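About Plollow Auto Care

Plollow Auto Care is a repair shop for cars and light trucks. We opened with one lift and a borrowed compressor, and today we have 8 bays on Serrano Street.

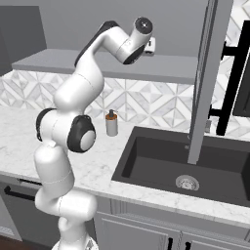 By A. Hosorholm

Most of our customers come to us for tires, wheel alignment and suspension work. We also change batteries and repair air conditioning. Before any work begins, you receive a written price, and we call you if we find something more. We do not start the extra work until you say yes.
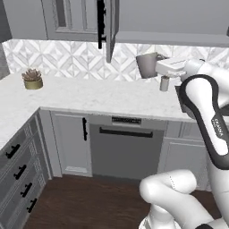

Kitchen corner with marble countertop and gray cabinets

Every alignment includes a road test and a printed sheet with the values before and after. Please keep this sheet in your car — it helps the next mechanic, even if he works in another shop. Our labor is covered for 100 days.
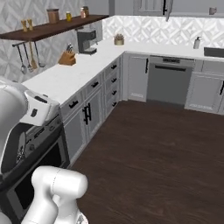
If your tires are worn on one side only, do not wait for the winter to ask us. A new tire on a bad alignment will wear the same way, and you will pay two times. Checking the tire pressure is free for everybody, also for those who bought their tires in another place.
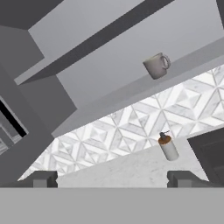
Kitchen corner with a mug and a soap dispenser

We are at 406 Serrano Street, next to the Flultard car wash. The shop opens at 7:30 in the morning. You can leave your key in the box by the door if you arrive earlier. In November the waiting time is longer, so please call us before you come.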